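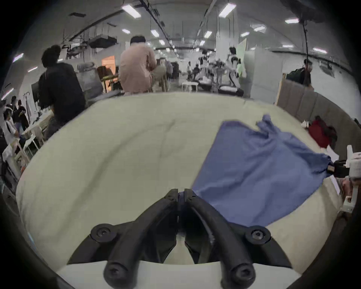
To: Members of the Stareck Textile Care and Conservation List
From: Office of the List Secretary
Subject: Re: Storage and washing guidance for donated everyday clothing

Dear members,

The Secretary's office has received several replies to the message copied below, which was sent to the list in February by the Gedeo local history museum. As the questions raised apply to a number of our smaller member institutions, the office has prepared a single response. It has been read by the conservation staff at Stareck and by the textile department at Tsuji, and both have agreed to its circulation.

The earlier message is quoted in part.

> We have accepted a donation of everyday clothing from the former
> Flulurel mill housing. Most of it is cotton workwear, with some
> knitted items and household linen. The donor's family kept it in
> cardboard boxes in an attic.
>
> Our questions are as follows. Should these items be washed before
> they are cataloged? We have been told both yes and no. Is it
> acceptable to fold them, given that we do not have the drawer space
> to lay them flat? And is there a point at which a collection of
> ordinary clothes becomes too large for a museum of our size to
> keep responsibly? We have one storage room, on the north side of
> the building, and 13 shelves are free.
>
> We would also be glad to know what other members do about labels.
> Our older labels were pinned, and some of the pins have rusted.

Washing

The general position of this list remains that no item should be washed before it has been examined, photographed and entered in the register. Soil, stains and repairs may be part of the record of how a garment was worn. In workwear this is very often the case. Oil marks on a cuff can tell a researcher which machine the wearer operated, and once removed they cannot be put back.

Surface cleaning is a separate matter and may be done earlier. Use a low-suction vacuum through a fine screen, working from the collar down, and turn out the pockets before starting. Pocket contents should be bagged and given the same accession number as the garment with a letter added. Lint and thread ends should be kept if the garment came from a mill.

Where washing is later judged necessary, each color must be tested for bleeding at an inside seam. Members should not rely on the fact that a garment was evidently laundered many times in its working life. Several dyes used in cotton workwear hold well in use and then release after a long dry period in storage. Tsuji reports that this happened with two aprons from its own holdings, both of which had passed a test at the hem and then bled at the waistband, where the cloth had been replaced with a different lot.

Household linen that is white throughout and has no embroidery may be treated more freely. Rinse until the water is clear. Starch should be removed in full, as it attracts insects.

Folding

Folding is acceptable for sturdy cotton in good condition. Place a roll of acid-free tissue inside each fold so that the cloth does not form a sharp line. Refold along different lines at the yearly inspection and note the date on the record card. No more than four garments should be stacked in a box, with the heaviest at the bottom.

Knitted items should never be hung. Where they are too long for the box, fold the sleeves across the body over a padded roll, then fold the body once. Items with metal buttons or buckles need a sheet of tissue on both sides of the metal.

The attic boxes should not be brought into the storage room. Open them in another part of the building, on a table covered with clean cloth, and discard the cardboard outside the same day. If there is any sign of moth or beetle, seal the garment in polyethylene and contact this office before doing anything further. A freezer treatment can be arranged through Stareck. The current waiting period is 30 days.

Size of the collection

This question drew the largest number of replies, and members do not agree. The office can only set out the practice at the institutions that answered.

Stareck holds slightly over 3,000 items of clothing and has stopped accepting everyday garments unless the wearer, the place of work and the approximate years of use are all known. Tsuji holds 1,000 and applies no such rule, but it asks donors to agree in writing that duplicates may be passed to a handling collection used by schools. Two members with smaller holdings accept only complete outfits.

For a museum with a single room, the office suggests that the written record be treated as the limit. If staff cannot complete a full entry for each garment within a year of its arrival, the donation is too large and part of it should be offered elsewhere. The Flulurel material has a known origin and a living donor family, and the office would encourage Gedeo to keep the workwear together and to record the family's account of it as soon as possible. The household linen could be reduced to a small group of marked pieces.

A room on the north side is a sound choice for light. It may be damp. Please place a humidity gauge at floor level as well as at eye level, and leave a gap between the shelving and the outer wall.

Labels

Pins of all kinds should be removed, including those sold as stainless. Where a pin has rusted into the cloth, do not pull it. Cut the shaft on both sides and leave the remainder for a conservator.

New labels should be of cotton tape, marked with a permanent textile pen, left to dry overnight and sewn in with two loose stitches at a seam. The agreed positions are the inside back neck for upper garments, the inside back waist for lower garments, and the lower left corner of the reverse for flat linen. Members using barcodes should attach them to the box.

The standard record card was revised in December and now has a line for pocket contents. Paper copies may be requested from this office. Members who still hold stocks of the earlier card may use them up, writing the contents under Remarks.

Replies on the matter of dye testing are welcome and should be sent to the list. Requests for freezer space should be sent to the office directly, with the outside measurements of each parcel.

Office of the List Secretary
Stareck Textile Care and Conservation List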